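2021-03-02
Sim collection, box pick, wrist view

Started the second batch on the Vokincombe machine this morning. Same task as before: start with the gripper open over the table, find the red box, close on it, lift. The box pose and the arm start pose are both drawn fresh for each episode. Table and wall stay plain gray for now. Textures come later, once the grasp labels are sorted out.

Ran 557 episodes before lunch. 336 passed the lift check. Of the rest, 31 were physics blowups where the box shot off after contact, and I deleted those. The others are plain misses and I kept them in a separate folder, marked as failures. Prullovetti wants failures for the grasp scorer anyway.

Went through start views by hand in the afternoon. The wrist camera gives us a lot of starts like the one below, with the fingers wide apart, bare table between them, and only a corner of the box in view at the lower right. The lettering on it is too cropped to read.

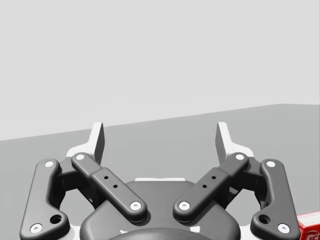
Manríquez thinks we should keep every one of these and stop filtering on how much of the target shows at the start. The argument is that a policy trained only on centered boxes never learns to go looking, and on the real arm the box will be off to one side more often than not. Vutov would still drop the ones where the box is fully out of view, as the scripted expert knows the pose and the learner doesn't, so the first moves look random from the camera side.

I went with a split. Partial view stays in. Fully out of view goes in its own set and we decide after the first training run.

Changed in the config:
- visibility threshold at start now any pixel of the target, was a quarter of the face
- contact stiffness down one step, to cut the blowups
- save gripper opening at every step (it was only being saved at grasp, my mistake)

The last one means the morning episodes have to be replayed from their seeds. Tried it on 135 of them and the box poses match the originals. Rest is queued overnight.

To do: check the disk before the replay fills it, ask Prullovetti which label format the scorer reads.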